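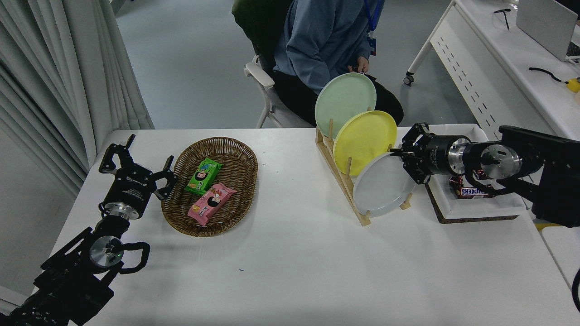

I have come round, rather late in life, to the view that washing up by hand is one of the better things two people can do together, and I'd like to put in a word for it before it disappears from our kitchens altogether.

My sister-in-law Lowri thinks I'm being sentimental. She has had a dishwasher for 18 years and says she would sooner give up the car. Fair enough! She raised a big family on shift work, and I'm not about to march into anyone's house and lecture them on the moral value of a tea towel. But I do think we gave something away when we stopped standing side by side at the sink, and we gave it away without much of a think.

When I was a boy in Urngate, the washing up belonged to whoever hadn't cooked, which meant my father and one of us kids. He washed, we dried. He was a quiet man at the table (he'd worked a full day and liked his tea in peace), but with his hands in the water and his eyes on the window he would talk about nearly anything. I learned at that sink how he'd met Mum, why he'd left Halport, and what he really thought of my school report. I don't believe he could have said any of it face to face. It's a lot easier to tell someone a hard thing when you're both looking at a saucepan.

I was reminded of all this last December, when we had 35 people through the house for my wife's birthday and the machine gave up halfway through the evening. I was ready to stack the lot in the laundry and deal with it in the morning. Instead Tharindu from next door rolled up his sleeves, and my nephew Wyn, who is 7 and had never dried a plate in his life, was handed a towel and told to get on with it. We were out there for the best part of an hour, and I had my favourite conversation of the night over a roasting tin.

The repair quote came to $700. We paid it in the end, and I use the thing when there's a crowd. On ordinary nights, though, I run the hot water and call out for a dryer, and somebody generally wanders in, grumbling a bit, and picks up the towel.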